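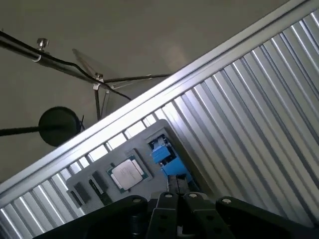 A processor in its tray pocket at the Flesance test cell, with the gripper close by.

FLESANCE PUBLISHES PLAIN-LANGUAGE RULES FOR ROBOTS THAT TAKE COMPUTERS APART

First edition runs to 2 pages, down from a draft that needed a binder

GRUSBRIDGE - Flesance today released the Civside Code, a set of working rules for shops that use robot arms to service and dismantle desktop computers. The code covers where parts go, who may stand where, and what a robot is supposed to do when it has lost track of a memory module. (It is supposed to stop. The drafting group spent most of May on that sentence.)

The code is meant to sit alongside the safety law and machine standards that already apply to a shop, and it replaces none of them. It deals with the smaller matters that fall between those documents and the bench, where a good deal of money tends to go missing in the form of bent pins.

"We read everything we could find on keeping people safe from robots, and it was excellent," said Marlene Mühlbauer, lead author of the code. "Then we looked for something on keeping a processor safe from a robot, and we found a slide deck."

The main requirements are as follows.

Every part has a place before it is picked up. A shop may not start a removal until the receiving pocket, slot or peg has been named in the job file. "Somewhere on the bench" was proposed as a category during review and voted down.

Trays are fixed and checked. The position of each tray must be confirmed at the start of a shift and again after anyone leans on it. The code accepts that people lean on things. 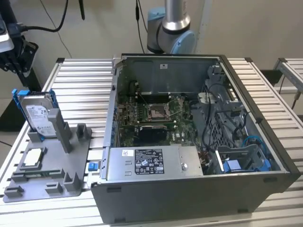
Power supplies are treated as live until a person has signed to say otherwise. The signature must belong to someone who was in the room. Shops that dismantle mixed machines must also record which parts came from which case, and drives are logged separately from everything else, with the log kept for 60 days after the drive leaves the building.

A dropped part ends the cycle. The arm stops, a person looks, and the part goes into quarantine even if it seems fine. Restarting from the other side of the safety barrier on the grounds that it "sounded like a screw" is listed in the appendix under Practices to Discontinue, where it has plenty of company.

Two people must approve any change to grip force. One of them may be the person who wants the change. Both cannot be.

The rules were tried out under the Colombo project, a trial of part removal and placement that logged 3,220 handling cycles. Reviewers used the logs to strike out rules that sounded wise and made no difference, including a long passage on the color of tape. Shops may now choose their own tape.
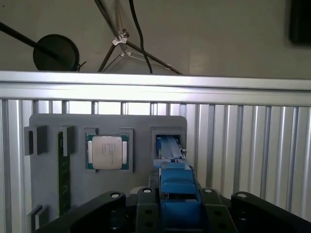 Rosemarie Fuchs, in comments sent to the drafting group, said the tray rules were the part she would adopt first and the sign-off rules were the part her night shift would argue with. She asked for a shorter form and warned that any checklist longer than one side of paper would be filled in at the end of the week, in one pen, by one person. The form was cut to one side. The pen remains a local matter.

Shops can adopt the code in stages, starting with trays and part records and adding the rest once those are in place. Flesance does not offer a certificate or a sticker. It will accept reports of rules that do not work, provided the report says what happened and leaves out what the writer always suspected would happen.

A second edition will take up cables, which the first leaves alone after the group failed to agree on what counts as unplugged.

The Civside Code is free to download and may be copied, translated and pinned to walls. Printed copies are available on request from the Flesance office in Grusbridge.

About Flesance
Flesance develops handling methods and shop-floor practice for automated electronics repair and recovery. It is based in Grusbridge.

Press contact: Flesance Press Office, Grusbridge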